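# The License Lag

*8/16/23. Health workforce*

Stella Kombo finished her respiratory therapy program with a job offer in hand and a start date. She passed the national exam on her first try. Then she waited eleven weeks for the state to send her a license number, and in that time she stocked shelves at a garden supply store.

The hospital that hired her, a 200-bed facility in the Valasholm system, kept the position open and covered the shifts with travel staff. The travel contract cost a little more than twice the hourly rate Kombo would have been paid. No rule had been broken. Her application sat within the legal time limit for the whole period.

Delays of this kind are common in health care hiring and they are poorly measured. Most licensing boards report the number of applications received and the number approved. Few report how long an application spends in each stage, and fewer still separate the time a file waits on the applicant from the time it waits on the board. Without that split, it is hard to say what a new clerk, a new database or a change in the law would do.

Ryan Naylor has tried to make the split. Naylor is a former board analyst who now works for Wodunard, a small firm that audits administrative systems for state agencies. Over the past two years he collected 1,562 closed applications from one state's allied health boards, covering respiratory therapists, radiologic technologists and surgical technologists. Each file carried a set of time stamps. He coded every stamp by hand.

His results put the median time from first submission to license at 61 days. The professional review, in which a qualified person looks at the training and exam record and decides whether the applicant is fit to practice, took a median of four days. Most of the other 57 were spent on the arrival and matching of documents: transcripts, background check results, exam scores and letters from other states.

"The review step gets the attention when a legislature wants to speed things up," Naylor said. "They propose a waiver of some requirement. The requirement is usually met already. The paper that proves it is in a different queue."

The background check is the longest single item. Fingerprints taken on ink cards are rejected at a high rate, and a rejected card sends the applicant back to the start. Of the files Naylor studied, 517 included at least one rejected print. Electronic scanning cuts the rejection rate sharply, but in rural counties the nearest scanner may be a two-hour drive away, and some are open only one afternoon a week.
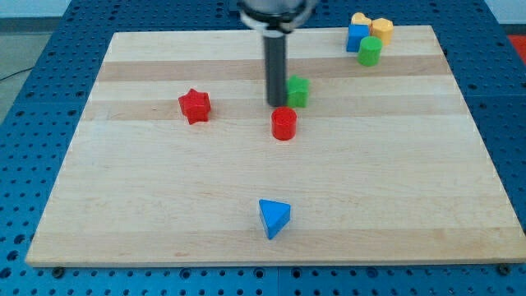 Matching is the second problem, and it is the one Naylor spends most of his time on. A transcript arrives from a college under one form of a name, an exam score arrives under another, and a fingerprint result arrives with no file number at all. Software can join the clean cases. The rest go to a person. Naylor compares the work to a children's shape-sorting set: each piece has one correct place, and the task is easy as long as the pieces stay simple. A hyphenated surname or a college that merged with another is a piece with a bent corner. In his sample, fewer than a fifth of the files needed manual matching, and those files accounted for more than half of all waiting days.

Boards differ in how they handle the hard cases. Some assign each one to a named clerk who keeps it until it closes. Others use a shared pool, in which any free clerk takes the next file. The pool looks more efficient on paper. In practice a file that needs three phone calls is opened three times by three people, and each one reads it from the beginning.

Saodah Jugah supervised a shared pool for six years before her board dropped it. Under the old arrangement, she said, clerks were rated on files touched per day. A clerk who opened a difficult file, added a note and closed it again got the same credit as one who resolved it. The new measure counts only files completed. Output per clerk fell in the first month and then passed the old level by October.

## Temporary permits

Many states offer a partial fix in the form of a temporary permit, which lets a graduate work under supervision while the full license is pending. The terms vary widely. Some permits are issued within a week on the strength of a letter from the school. Others require the same background check as the full license and therefore save almost no time.

Hospitals are also uneven in their use of them. Nadhirah Wuisan manages clinical staffing for the Kopecký group of outpatient centers, and she accepts permit holders in imaging but not in surgery. The limit is supervision. A permit holder in radiology can work beside a licensed technologist who is also seeing patients. In an operating room the supervisor has to be present and scrubbed, so two people fill one slot on the schedule.

There is also the matter of billing. Some insurers will not pay for services delivered by a permit holder, and the contract language is often unclear on the point. Wuisan's office reads each contract before making an offer. She keeps a spreadsheet of the answers and updates it twice a year.

## What a faster system costs

The fixes Naylor recommends are cheap by the standards of health spending. He would have boards accept transcripts electronically, assign one file number at the first contact and print it on every form sent to an outside agency, and publish stage-by-stage times every quarter. For a board that handles nearly 2,000 applications a year, he puts the first-year cost below the salary of two clerks.

Mirko Mazza is less sure. Mazza ran the technology office at Skokance, a contractor that built licensing software for several boards, and he has seen two such projects stall. Both times the obstacle was the outside agencies. A board can print its file number on a fingerprint request, but the police laboratory has to carry that number through its own system and return it. One laboratory had no field in which to store it. Adding the field took fourteen months.

"You can fix your own office in a summer," Mazza said. "Then you're waiting on somebody who has a different budget and a different boss."

He favors a rule that would require any agency returning a result to include the number it was given. Two bills with that language were introduced in his state last session. Neither reached a floor vote, and the sponsor of one has said she will file it again.

Kombo has been at the hospital since the spring. She works nights in the intensive care unit. Her license is valid for two years, and the renewal form asks for a new set of fingerprints.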